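Robots at Work: Who Does What Now?

Kids' page, by Delphine Yazzie

OK so lots of you wrote in asking the same thing. Do robots take people's jobs? Big question. I went to see some people who work with robot arms, and I'm writing this fast because the page is due at 4.

First stop, Marchand. They pack gift boxes. Kitchen stuff, bathroom stuff, toys. Used to be all hands. Hands picking things up, hands putting things down, all day long. Now part of the picking up is done by arms, and the arms work in pairs, a left one and a right one, sort of like you.

What's an arm made of? Stiff parts called links. Bendy parts called joints, and a motor sits at each joint. At the end is a gripper. A gripper has fingers but no thumb, no palm, no fingernails. It squeezes. That's its main trick.

Easy for you, hard for a robot: picking up a soft thing, then a flat thing, then a skinny thing. You don't even think about it. A robot has to get the squeeze right each time. Too much, crunch. Too little, oops, floor.

So the arms practice. Lots of different stuff on the table, different shapes.

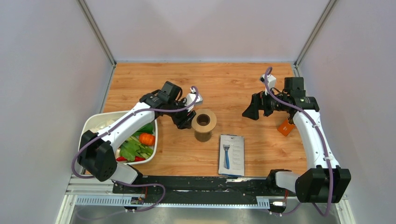
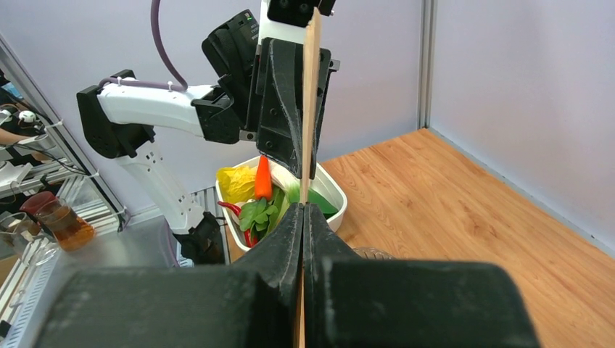 Two arms each time, and veggies close by.
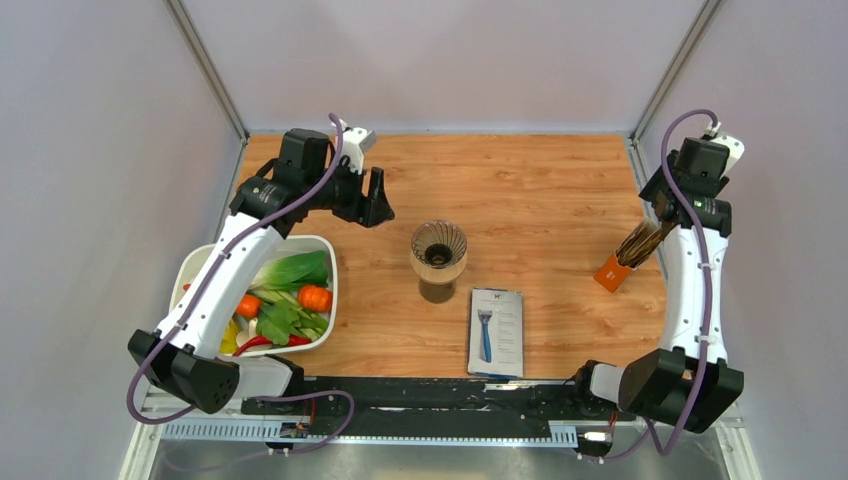

Now the people part, becuase that's what you asked about.

Hazel Kasprzak has packed boxes for 7 years. By the end of a shift her wrists used to ache. Same move over and over does that to a body. Now she teaches the arms. She sets out the objects, starts a try, watches, writes down what went wrong. Then again. She told me it's less tiring for her hands and more tiring for her head. Some days she misses the old way, when everybody stood at one long bench and talked. Fair enough.

Desmond Blackwood had to learn new things too. Six weeks of class! With homework! He's a grandpa. He learned how to stop an arm safely and how to read the error messages, which he says are written by somebody who doesn't like people very much.

And not everyone stayed. Two packers moved to a different job, at the Bradirley warehouse. One wanted to go and one didn't really. I asked if I could put that in and they said yes. When a machine does part of a job, the job changes shape. Sometimes there's a new part for you. Sometimes it isn't the part you wanted. Grownups argue about this a lot, and they should, and the workers ought to be in the room when they do.

Things robots are good at: doing the same move the same way, at 3 in the morning, without getting bored.

Things people are good at: noticing. Hazel can tell from across the room that a box "sounds wrong". Try putting that in a computer. Also fixing, also deciding, also cheering up the new guy.

Safety bit, don't skip it. An arm can't feel sorry if it bumps you. Before anyone reaches in to change things around, the arms have to be stopped first. Even if it's only for a second. Even if you're the boss.

Try it at home: Put thick mittens on. Now pick up a spoon, a sock, and one dry noodle. Use only two fingers. Time yourself, then swap with a friend and tell them what to do while they keep there eyes shut. You are now the teacher and they are the robot. Was it hard to explain? Which was harder, being the robot or the teacher? Write and tell me.

Next month, the elevators at Kaltamholm.

Comments

Anika Holloway: Did the mitten thing with my class of second graders on Sunday club. The noodle broke every time. Great fun.

Myrtle Nguyen-Tran: my mom works in a warehouse and she says her back hurts so maybe a robot could do the heavy ones but she should still get paid

Udier fan: do the robots have names??

Delphine Yazzie: @Udier fan not officially. Hazel calls them Lefty and Other Lefty.

Contact the kids' page | Copyright, all rights reserved | Back to top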